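Wostel opens its doors for robot handling day

2 min read

Tuesday, November 29, 2022 — Wostel is putting its two-handed robots in front of the public for the first time. Open day at the Wodside hall, doors at 10. Free entry, no booking.

Visitors can watch the hands pick up, hold and pass small objects at close range. Staff from project partner Rinatia will be on the floor all day to answer questions. Kids welcome, but please keep behind the barrier while the arms are moving.

"People see the arms first. I want them to look at the fingertips," said Begoña Iglesias, who leads the Harawira program at Wostel. "Rubber pads, little sensors underneath — thats where most of our labour has gone since August."

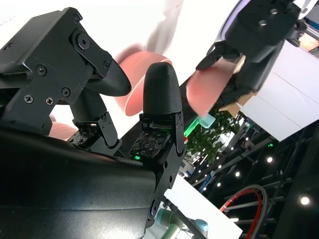

What's on

Demonstrations run for 40 minutes with a short break between. Morning sessions cover gripping and holding. Afternoon is passing from one hand to the other, slower to watch but worth staying for. Questions at the end of each sesion.

Schools and trade

Space for 600 across the day. School groups should use the side entrance and check in at the front desk. Trade visitors wanting time with the engineers — ask for Begoña Iglesias on arrival.

Media welcome from doors open. Interviews between sessions only.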